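Borovell Design School, Pamville
Interiors 638: Reading Open Rooms
Handout 13: Upper levels, railings and hanging light
Instructor: Vitalii Symonenko

Please read before the February studio. Bring a soft pencil and tracing paper. Leave the ruler at home for this one, I mean it!

1. Where we left off

Last time we looked at closed rooms, where the walls do nearly all the work. You stand in the doorway, you see four corners, and you have a pretty fair idea of what you're dealing with. Now we get to my favorite part of the course: rooms that open up and down as well as sideways. A mezzanine, a stairwell, a gallery around a void. These are wonderful spaces to draw and quite hard to draw well, and most of the trouble comes from starting in the wrong place.

People tend to start with the floor. In an open room the floor is broken up, half hidden, and you may be standing on a different one from the one you're looking at. Start with the railings. A railing is a line that someone has already drawn for you at a known sort of height, and it follows the edge of every level. Find the railings and you have found the plan.

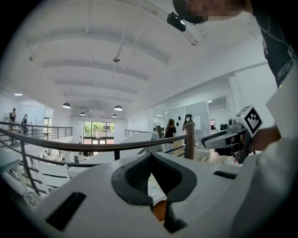 Figure 1. Near handrail and post, with two more railings beyond and the big window at the back.

Look at how much the near handrail does in Figure 1. It is dark brown, it runs on a strong diagonal, and it stops at a wooden post. Behind it everything is pale: white ceiling, white pillar, daylight through the glass. One dark line against all that white and your eye knows right away what is near and what is far. Then comes a second railing along the mezzanine on the left, and a third at the far balcony in the center. Near, middle, far. If you put down only those three in your sketchbook, with nothing else at all, a friend could still tell you it was a room with an upper level.

2. The parts of a railing

Some words you'll need, so we're all saying the same thing in critique:

Handrail: the top member, the part your palm touches.
Baluster: one of the upright members under the handrail. Thin metal ones let the light through, so the railing reads as a line with a haze under it.
Newel: the heavier post where a run of railing ends or turns. It is there to be strong and it usually looks it.
Infill: whatever closes the space between handrail and floor. Balusters, bars, glass, mesh, solid panel.
Return: the short piece where a railing turns back to meet a wall.

Wood on top and metal below is a combination I could talk about for a whole evening. Wood is kind to the hand and metal can be slim, so each goes where it does the most good. When you visit a building, put your hand on the rail and walk its whole length before you open your sketchbook. You'll notice where it dips, where it bends, and where your fingers bump into a bracket (write that down too).

A note on curves. A straight flight and a level landing have to meet somewhere, and the handrail has to get from one slope to the other. Cheap work does it with a hard angle. Better work eases it. In your drawings, mark the point where the curve begins and the point where it ends, then join them in one movement of the arm. Drawing it in little hairy strokes will make it look like a rope.

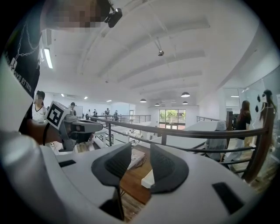
3. People as measuring sticks

I'd like every drawing this month to have at least one figure in it. I know, I know, nobody enjoys drawing people! They can be very plain: a head, a block for the body, no feet if the feet are behind something. What matters is where the head falls against the railing.

Go back to the view just before this section and find the small people by the farthest railing. They are tiny compared with whoever is standing close, and that jump in size tells you how deep the place is far better than any shading could. The whiteboard on its stand helps as well. Most of us have stood beside a whiteboard, so we carry its size around in our heads. Doors, chairs and tabletops do the same job.

Exercise A (in class, 40 minutes)
Pick a spot where you can see two levels at once.
Draw every handrail you can see as a single line. Heavy for the nearest, lighter as they go back.
Add three people at three different distances.
Add one ordinary object whose size everyone knows.
Stop. If you have time left over, start a second sheet.

4. Ceilings and what hangs from them

A high ceiling is mostly empty air, and designers have to decide how much of it to leave alone. White ceilings with beams running across are a gift here. The beams give you a rhythm to follow into the distance, and because they get closer together as they recede you can check your perspective against them.

Then there are the lamps. A dark dome pendant on a long drop marks a point in mid-air, and two or more of them let you see the volume of the room in a way bare walls never do. They also bring the light down to where people are, and they make a tall space feel a bit more like somewhere you'd want to sit with a coffee.
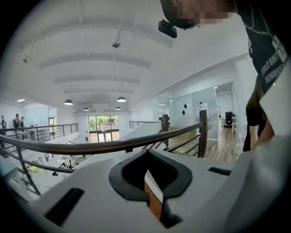

When you plan pendants for your own scheme, work out the view from upstairs as well as from the ground. From below, you see into the dome and catch the lamp itself. From a mezzanine you may be level with it, or looking down on the top of the shade, with its cord and its dust. I once saw a very handsome set of fittings in the Kravchuk reading room hung so that the shades sat squarely between the gallery and the window. Beautiful from the lobby, maddening from the gallery.

So, for each pendant on your plan, write down the height of the bottom edge, the height of a standing eye on the upper level, and what is behind the lamp from there. Then move it if you have to. Moving a lamp on paper costs nothing.

5. Homework

Visit one open stair or mezzanine in town. The Brolley arcade is a good choice and so is our own building, if you go up early, before 9 a.m., when the light comes in low.

Fill 2 sheets. Sheet one is railings only. Sheet two is railings, lamps and people. Label newel, baluster, infill and return wherever you find them, and leave out any you don't.

Pin your sheets up on the long wall when you come in, lowest viewpoint on the left and highest on the right. I can't wait to see them side by side.

V. S.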